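When the right arm lags: a timing fault at Punau

The incident report runs to two pages and records no injury. On a Saturday in January, a two-armed test cell called Toledo released a glass bottle while its right arm was still travelling. The bottle cleared the bench, hit the guard and broke. The operator, who was standing outside the guarded area, pressed the stop. Szabolcs Kelemen, who leads data quality at Punau and wrote the report, says the bottle was the least interesting part of it.

"The arm was doing what it had been taught," he said. "We pulled the logs expecting a dropped packet or a gripper board that had browned out. The command to open was in the log. It was a clean command, well formed, inside limits. It was in the wrong place relative to the motion."

Toledo runs on policies trained from human demonstrations. Collectors perform a task with a pair of hand-held grippers, the company's Meto units, and the position of each unit and the opening of its jaws are recorded as the person works. The arms carry the same fingers as the hand-held units. The training set in use that Saturday held 3065 demonstrations of short household tasks: putting stems in a vase, standing a bottle on a shelf, moving cutlery from a drawer to a tray.

In 852 of those, Kelemen's team later found, the jaw signal from the right unit had been stamped late with respect to its pose. The worst case was 295 milliseconds.

"Two hundred and ninety-five milliseconds is a long time at the end of a reach," he said. "A person placing something light will slow down, touch, open and withdraw, and the whole business can be over in under a second. Shift the jaw channel and you have a recording of somebody who withdraws and then lets go. Or, on the pick side, somebody who lifts and then closes. Physically that makes no sense, but the network has no opinion about that. It fits what it is given."

Because only part of the set was affected, the policy didn't fail every time. Kelemen described it as a blend. With some starting positions the arm released correctly, and with others it opened late. For weeks before the bottle, the bench team had been logging soft failures under the heading of poor grasp: stems dragged back out of the vase, a spoon carried halfway home from the tray. The entries had been put down to finger wear, and the rubber on the right fingers was replaced three times.

"That's the part I would do over," he said. "Three sets of rubber on the right and none on the left. It's a symmetric machine doing roughly symmetric work. The asymmetry was sitting in the parts log, and I sign the parts log."

The cause was in the cabling and in how the recording software handled it. Each Meto unit has its own cable. Pose is worked out from the printed markers on the cube mount, and jaw opening comes from a sensor in the body of the unit and goes down the cable. When the sensor link drops a frame, the unit resends. Under the firmware then in use, a resent sample was stamped on arrival at the recorder and not at the sensor.

On a healthy cable the distinction is a matter of a few milliseconds. On a cable with a tired connector it grows, and it grows unevenly. The right-hand units had tired connectors.

"Most of our collectors are right-handed, so the right unit does the reaching and the left one waits or holds," Kelemen said. "The right cable is swung across the table, hung off the side, stepped over. It sees more cycles. We had a bend radius in the setup sheet but we had no strain relief worth the name, just a loop of tape. The tape migrates."

He asked that the vase task be mentioned in particular, as it is the one that eventually gave the fault away. A stem is thin and light, and the correct release point is narrow. Too high and the flowers tip out, too low and the fingers foul the rim of the glass. Demonstrations of it show a consistent pattern in the height of the unit at the moment the jaws open.

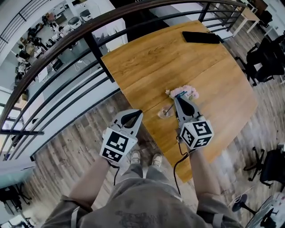 Plotted by collection station, the release heights formed tight clusters for all stations except two. At those two the right-hand points smeared upward, with a long tail in which the jaws seemed to open well above the glass. Played back as video, the same recordings showed nothing of the kind. The stems had gone in normally.

"Once you have video saying one thing and a sensor saying another, you have a clock problem," he said. "We lined up the jaw channel against the visible finger gap frame by frame. It took one person the better part of a week. After that we wrote a script, which we should have had from the beginning, and it took an afternoon."

The script estimates finger gap from the wrist camera image and cross-correlates it with the reported jaw opening. Any recording where the offset exceeds a fixed limit is set aside. Kelemen declined to give the limit, saying it is still being argued over. A tight one throws out good recordings made in dim light, where the image estimate is noisy. A loose one lets through the sort of shift that is hard to see on a plot and still enough to make an arm tug.

Asked why the recorder had not flagged resent samples on its own, he was blunt. The resend counter existed. It was written to a diagnostics file that was deleted when a session closed normally, to save disk. Only sessions that crashed kept theirs.

"So the sessions with a complete record of the fault were the ones we had already thrown away for other reasons," he said.

The 852 recordings were not deleted. For the majority the offset could be recovered from video and the jaw channel restamped. Some were past repair, generally where the delay changed several times within one take, and they have been moved to a quarantine folder where the training jobs can't read them. Kelemen would not put a number on these until the second reviewer has been through them. A policy retrained on the corrected set has been running in Toledo on reduced speed, with foam bottles.

There is a second strand to the report, and it concerns the cell itself. Toledo has a hard stop and a light curtain, and both worked. What it lacked was any check that a gripper should not open while the arm is moving above a given speed with something in the jaws. The bench team had considered one the previous year and left it out on the grounds that some tasks, tossing a cloth into a hamper for instance, call for exactly that behaviour.

"I was in that meeting and I agreed with it," Kelemen said. "My view now is that you make the release interlock the default and you grant the exception per task, in writing. The cloth can wait for a signature."

The interlock is now in the motion controller, downstream of the policy. If the wrist is above the speed threshold and the jaw force indicates a load, an open command is held until the arm slows or the operator intervenes. It has its own failure mode. A held command can leave the arm gripping an object at the end of its path, where a person might be tempted to reach in and take it. The lockout procedure was rewritten to cover this, and the guard door now has to be opened with the arms unpowered before anybody handles a held object.

Oltton, the customer whose shelf-stocking trial was to use the same policy, was told within two days. Its trial cell had received the model but had not been switched over. Kelemen said the conversation was uncomfortable and fairly short. Oltton asked for the release interlock on its own cell and for an offset report with each data delivery, and got both.

On the collection side the changes are mostly mechanical. Both cables on every station now run through a clamp on the body of the unit, so that the connector carries no load when the hand moves. Connectors are swapped on a count of sessions and no longer on visible damage. The firmware stamps at the sensor. Left and right units are exchanged weekly -- the bodies are identical apart from the marker patterns and a setting -- so that wear is shared and a bad unit will show up on both hands in turn.

Collectors also do a clap at the start of each session, closing and opening both jaws together three times in view of the cameras. It costs them a few seconds. The offset for each hand is read from this before any task is recorded, and the session won't start if the two hands disagree. Kelemen noted that it catches only faults that are present at the start. A connector that warms up and goes intermittent later in the session will pass the clap, and for those the script remains the only defence.

"It was suggested we do one at the end too," he said. "We tried it. People forget, because they're finished. I would sooner have the recorder check continuously and stop the take, and that is in test at two stations."

He was less willing to say the matter is closed. The correlation script has since flagged a small group of left-hand recordings from an earlier firmware, made before the tape loops came in. The offsets are short and steady, which doesn't match a failing cable. Two of the units involved are on his desk with their covers off, and the third has not been located.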